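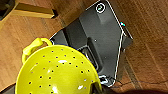 My aunt Fadwa left me her kitchen, and I mean only the kitchen. The apartment went back to the landlord, the car went to my cousin in Jirncombe, and I got whatever was in the cupboards, in a letter she'd written out by hand and signed Fadwa Belhaj with a big loop on the j. "The kitchen to my niece, who eats standing up." That was me told.

So I drove over with the back seats folded down and every towel I owned, and I found Lahcen Ragab from downstairs already in there, making tea on her stove like he'd done it for years. He had, I guess. He and my aunt played cards and fought about soup.

"I want one thing," he said. "The colander."

Now, I'd seen that colander all my life. It's plastic, a yellow-green so loud you could find it in a power cut, with a handle you can hang off your wrist. My aunt drained couscous in it and washed grapes in it, and once she put it on my head when I was little and cut my bangs along the rim. (There is a school photo. It went in the recycling the year I turned eighteen.) Of everything in that kitchen, the colander was the one thing I'd already decided was coming home with me.

"You can have the good pots," I said. "Take the Amrani set, she hardly used it."

"I have pots."

"The Zestix juicer?"

He gave me a look. That juicer had sprayed the ceiling every April when the oranges got cheap, and he'd been the one on the stepladder.

We drank the tea. I wrapped glasses in towels and he handed them to me, slowly, one at a time, holding each one up to the window first. He told me she'd bought the colander at Kulel, the discount place by the bus station, on the day she moved in. It was marked 80 cents and she'd gotten it for 70, because she said the color was a defect and somebody ought to be compensated. He'd been behind her in line with a mop. That was how they met. He'd carried her bags up, and she'd fed him noodles out of it because her plates were still in boxes.

"Out of the colander?" I said.

"She put a dish towel under it. It didn't help."

I had to go and look in the spice drawer for a while after that. Six jars of cumin, none of them labeled, all of them open. When I came back he'd washed our cups and was drying the colander with his own handkerchief, getting into the little holes from the outside, and I thought, well, it's his. Of course it's his. I'd known her as a kid knows an aunt, on holidays, with my shoes off. He'd known her on all the other days.

I didn't say so right away, because I'm stubborn and it runs in the family. I said, "What do you even cook?"

"Noodles," he said.

"Is there enough for two?"

There was. He set the water going and I unwrapped two bowls I had just finished wrapping, and he told me I was holding the pepper mill wrong, and I told him his noodles needed salt. They did need salt. He got up and got it without asking where it was.

I took the pots home in the end, and the cumin. I go over for dinner when I can - he still makes me sit down.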